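Boards, Blocks and Cartons: Bench Gallery

Galstead Workshop Notes
Posted Jun 9, 2024

Juststead keeps one bench for small-part handling and carton work. The pages in this gallery cover the surface, the reused packaging and the wooden blocks, with notes on finish, tape and storage. Readers who arrived from the Ocampo shelving page should note that the measurements there are for a different room and do not carry over.

The work surface is a varnished wooden board, orange-brown in colour, laid flat on the table over a white sheet. The sheet protects the tabletop underneath and gives a pale margin, so a small block that rolls off the board is easy to find. The board itself is not fixed. It is lifted off at the end of a job, wiped on both faces and stood on its long edge against the wall. Leaving it flat in a closed room over November is how the previous board picked up its bow.

Board, blocks and taped cardboard 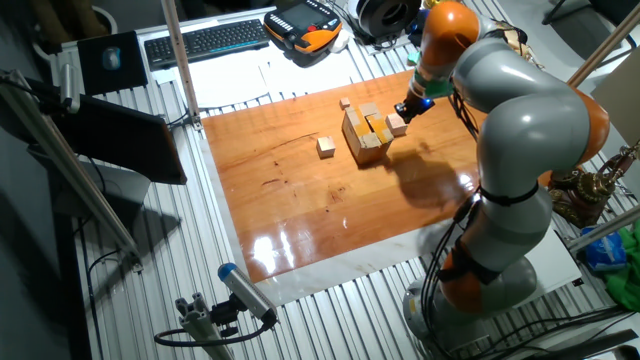 Gloss varnish was chosen over matte for one reason: tape residue comes off it. Adhesive left on the old matte board had to be scraped, and the scraping went through to bare timber in two spots. On gloss, a plastic scraper and a damp cloth are sufficient, followed by a dry cloth along the grain. The penalty is glare. Overhead lights reflect off the varnish at most angles, and anyone checking a block for chipped corners will do better to pick it up and turn it away from the light.

Blocks are bare pale timber. They are not oiled or painted, as either finish alters the grip and marks the cardboard. Chipped corners are taken back with fine paper, one light pass per edge. Blocks that have been sanded more than a few times end up undersized and are moved to the spares tin, where they are used as packers under short shelves.

Paperwork stays on the far side of the table, loose. A clipboard was tried and withdrawn. It took up more room than the sheets did and was invariably on top of the one required.

Stock for the season was counted at the last tidy. Galstead received 500 blocks in the original order. Of these, 468 were still within tolerance and 453 were left in general use after a set was put aside for the Itthorpe bench. The remainder are in the spares tin or unaccounted for.

Cardboard, taped and retaped

Cartons are reused until the corrugations crush. A panel that has lost its stiffness cannot be recovered with tape, whatever the quantity applied, and goes to recycling. Creases and scuffs are acceptable. Bent edges are acceptable if the panel still lies close to flat.
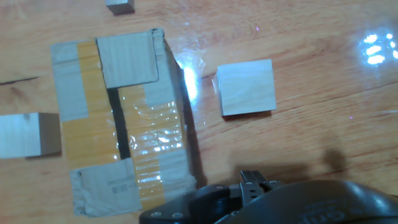 Can a second layer of tape go straight over the first?
It can, provided the first layer is still bonded along its full length. Press the old strip down from the centre outward and lift any loose end. If the end comes up more than a finger's width, strip it back to sound tape before laying the new piece. Mixing yellow and clear tape makes no practical difference to strength, although clear is harder to find the end of.

Labels and printed markings are left on the flaps. Peeling them takes the face paper off the board and weakens the fold. Where an old barcode could be mistaken for a current one, a line through it in black marker is enough.

Flattened cartons are stored upright, flaps folded in, no more than 7 to a stack. Taller stacks lean and the lowest edges curl. Keep them off the floor and clear of the heater on the window side. Tape rolls are stored on their sides in the drawer, away from sawdust, which gets into the edges and stops the strip bonding at the margins.

Next in the gallery: drawer liners and the replacement runners for the Itthorpe bench.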